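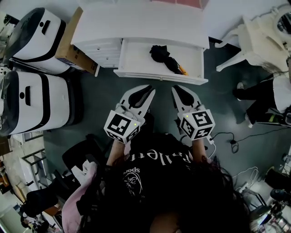 Upstairs bench, June

Job 665, the Ivetti piano accordion, day I have stopped counting.

Blocks out this morning for the second time. Whoever waxed the treble side last did it with a generous hand and, I suspect, a spoon. There are drips down the inside of the cavities and one has run over a rivet, so the low F sounded as though it was being played in the next street. Scraped it clear, tried it on the tuning table, perfectly good F. An hour spent blaming the reed for that.

Three voices in the treble, 41 notes, so 246 tongues to be got through, every one of which was "fine when it was put away". It was put away in a loft. The leathers on the middle block have curled up like old sandwiches and the ones on the low block have gone stiff and slap when the bellows change direction. Replacing the lot. I did think about flattening the better ones and putting them back, then remembered the Bellini, where I saved an afternoon that way and lost it again three times over.

Wax: the Orkus blend arrived at last. It comes in a cake, smells right, and is harder than the old stuff. Mixed a little extra beeswax into the first melt and ran a test seam on the scrap block. Left it on the windowsill over lunch, bent a corner with the scraper, no cracking. Second melt without the extra beeswax chipped off in flakes. Going with the first. The proportions are on the lid of the tin in pencil, so please do not clean the lid of the tin.

Old wax goes in the jar marked OLD. I know it looks the same. It has rust and somebody's hair in it.

Rust: light on the middle reeds, worse on the low ones, nasty on four at the top. Fibreglass pen for the light stuff, working from the rivet towards the tip and not back again. One of the top four lost its tip while I was cleaning it, very gently, with my breath held, as one does. There is a donor plate in the spares from the Bellini that is the right length if I take a whisker off the end. Filed it, fitted it, sounded it. It is a shade brighter than its neighbours, but at that pitch the only listener likely to complain is a dog.

Tuning. The owner wants it "the way it was", which nobody wrote down. Took readings from the notes that still speak properly, and the tremolo is all over the place: nearly dry at the bottom, then very wet from middle C upwards, with one B flat that wobbles like a blancmange on a bus. Compared it with the earlier Ivetti on page 212 of the old notebook and the shape is similar if you squint. Drew a curve through the sensible points and ignored the B flat. Will tune to the curve and let the owner hear one octave before I commit to the rest.

Reminder to self, written here in the hope that I will read it: rough tune on the table, wax in, leave overnight, then fine tune in the instrument. The notes shift once the block is back in the box. They have always shifted. I have been surprised by this for years.

Bellows: two corners leaking, both at the bass end. Held a lamp inside in the dark and got a pleasant little constellation. New leather gussets cut and skived, glue going on after tea. The tape along the fold is tired but holding and I am leaving it well alone.

Jotport has eaten the morning's pitch readings again. It says they are "syncing", as it has said since Monday. The numbers are copied out on the back of the parts order, which is under the blue mug. Until it sorts itself out, readings go on paper first and into Jotport when it is in the mood.

Still to do:

- finish leathers on the low block
- order more of the thin leather, the medium is too heavy for the piccolo reeds
- straighten the key that sits proud (the E above middle C, it fouls the grille)
- look at the register slide, which is stiff in the middle and then goes all at once
- ring the owner about the strap bracket; one screw is a wood screw and the other is a nail

Bass side not opened. I can hear something rattling in there when I tilt it and would like one more quiet evening before I find out what.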